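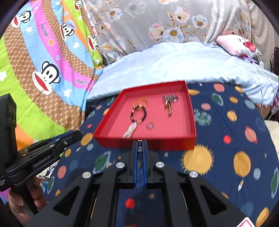
Trenley Makers Club, members' blogs

Back from the open day, tea in hand, writing this before I forget it all. Three floors of Kohlhase, no lift, my knees are not speaking to me.

Best bit by miles was the gripper demo. You hold the thing in your fist, squeeze, jaws close. Two of them, one per hand if you're brave. GenRobot.AI on the side. Blue pads on the fingertips. Today's job was small fiddly stuff in a red tray: bracelets, a glass bead, a sparkly purple and silver keychain thing. All laid out on a bed with a planets blanket, monkeys on another one behind. Paul Frank! Had a pencil case like that once.

Hamdia Tsegaye ran the session. Very patient. She wants 500 goes at the jewellery by the end of May and 2,000 of everything by autumn, which sounds like a lot of squeezing. Slow hands, she kept saying. Close, wait, lift. I was hopeless with the bead. Chased it round the tray for ages, then got it, then droped it. Beaded bracelet much easier, you just hook a jaw through the loop.

Asked if the weight gets to you. Mounir Lahlou said yes, after 21 goes he swaps arms. Fair enough.

Then the Ramotum talk, which I missed half of becuase of the queue for sandwiches. Something about folding towels. Will ask Mounir for his notes.

Jovby stand had free pens. Took 8. Sorry.

Next club night we start at half seven, bring your own pliers.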